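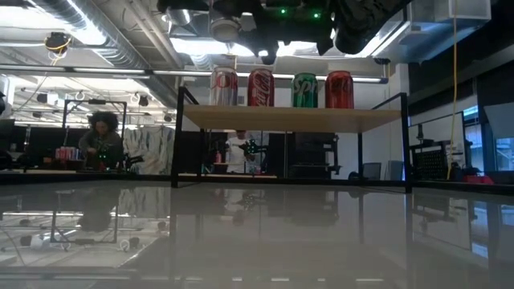 Attachment 1: two-level shelf, four cans on the top board

Ticket 1982
Subject: Cans shift on top board of Branik two-level shelf
Location: Vutmont, main room
Opened by: Solange Fortin
Assigned to: Florian Zwahlen
Opened: December 11, 2023
Priority: Low
Status: Closed

Problem as reported
Cans placed on the top board do not keep their spacing. They are set out evenly and after a while the gap between the second and third positions is wider than the others. Shelf has a thin black metal frame and a light wooden board. It stands on the glossy white tabletop. No cans have fallen. Same shelf was used in September on the old table without complaint.

Entry 1, Solange Fortin
Order from left is Diet Coke, Coca-Cola, Sprite, Coca-Cola. Swapping the cans makes no difference, the wide gap comes back in the same place. Please check whether the board is warped.

Entry 2, Florian Zwahlen
Removed the board and laid it on a flat surface. No rock at the corners. Straightedge along the top shows no bow. Board measures 363 mm, which matches the parts sheet. Put it back and pressed on each end of the frame. The left end gives slightly. Either one foot is short or the table is out of level.

Entry 3, Florian Zwahlen
Turned the shelf end for end. The movement stayed with the shelf, so the table is not the cause. One of the stick-on pads is missing from the bottom of the frame. The remaining pads are compressed and should be replaced as a set.

Entry 4, Liesl Zaugg
Strebel pads are in the second drawer, bag of 20. Use the thin ones. The thick ones raise the lower level too far off the table. Can you also test the cans without the shelf? I would like to know they stand properly on their own before we close this. 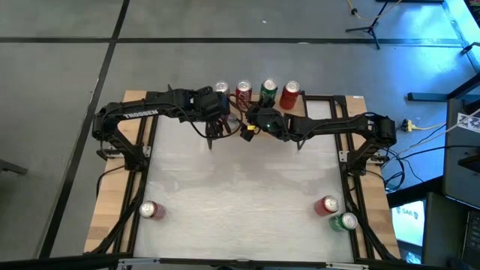
Attachment 2: worktable with a row of cans along the far edge

Entry 5, Florian Zwahlen
Tested on the large whitish work surface, the one with butcher-block strips down both sides. Stood the cans directly on it and left them for 20 minutes. No drift. Tapped the table at each corner, still no drift. Repeated with the cans in a different order, same result.

Entry 6, Balthasar Lüthi
Check for dents. The last Hundix delivery had a crushed corner on one tray, and a can with a damaged bottom rim will creep on any smooth surface. The silver ones show it less because of the reflections, so use a fingertip on the rim instead of looking.

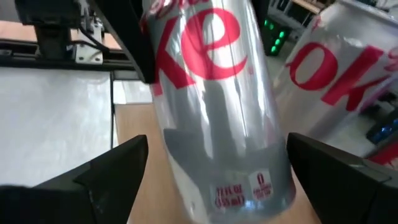 Entry 7, Florian Zwahlen
Rims checked by touch, all cans, including the silver ones. One Coca-Cola can had a small flat spot on the bottom rim. Set it aside. All are the 12 oz size, so a mix of sizes is ruled out.

Entry 8, Florian Zwahlen
Old pads scraped off, frame wiped with alcohol, new Strebel thin pads fitted. Left end no longer gives when pressed. Put the cans back on the top board in the original order, evenly spaced, and marked their positions with pencil on the back edge of the board. Will read the marks tomorrow morning.

Entry 9, Florian Zwahlen
All four cans on their marks. Pencil erased.

Entry 10, Solange Fortin
Confirmed, spacing is holding. The can with the flat spot can go in the fridge. OK to close.

Resolution
Missing foot pad on shelf frame. Full set replaced. One can with a damaged rim withdrawn. Board not at fault.

Follow-up
Flurina Bachmann to reorder thin pads and ask Hundix about the crushed tray.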